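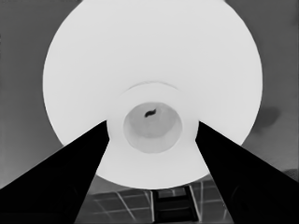
# Chapter 4: Setting Up the Two-Arm Cell in Simulation

Most vendors will tell you that a simulated cell needs no setting up. You load the file, the arms are where the file says they are, and you get to work. Sena Abubakari kept the Kulora cell at Ponora running for two winters, and her logbook has more entries for the simulated twin than for the steel one. Keep that in mind when a brochure promises you a "maintenance-free" model.

This chapter covers the first hour with a cell like hers: checking the gripper view, checking the fingers, and putting the work pieces back to a known start. We leave control until Chapter 5. Plenty of students skip straight there and lose an afternoon to an arm that was mounted a few millimetres off in a settings file.

Start with the close view between the fingers. With the jaw open and a round part ahead of it, the two fingers should come in from the bottom corners as a fairly even V, with the hub of the part between them. If one finger intrudes further than the other, suspect the camera mount first and the finger model second. Mervin Ouellet argues for the reverse order. He may be right for older grippers, but I have yet to see his evidence.

Be wary of what a centred view proves. It says the camera, the fingers and the part line up from that one spot. It says nothing about depth, and a white part in flat grey light gives you very little shading to judge by. The Sarkura manual calls this check "sufficient for commissioning." It isn't. Follow it with a look from well outside the cell, where you can see both arms and the tabletop together. 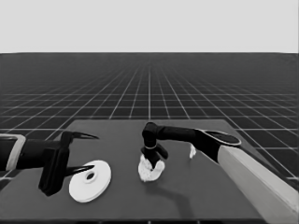
## 4.1 Reading the Wide View

Check the arms one at a time. The left jaw is open beside the white disc and holds nothing, so its fingers are easy to inspect. The right gripper has hold of something crumpled and soft-looking, which makes it a poor choice for a zero check. Soft bodies are where simulators tell their biggest fibs, and a grip that looks convincing may owe more to a friction setting than to the fingers.

Look for strays as well. A small white piece stands near the right forearm, and a reset script that only knows the main parts will leave a piece like that where it is. Write it down before you reset.

Run the reset 20 times and record the disc position after each one. Fuseini Dankwa used to ask for 400, a number I've never heard anyone defend.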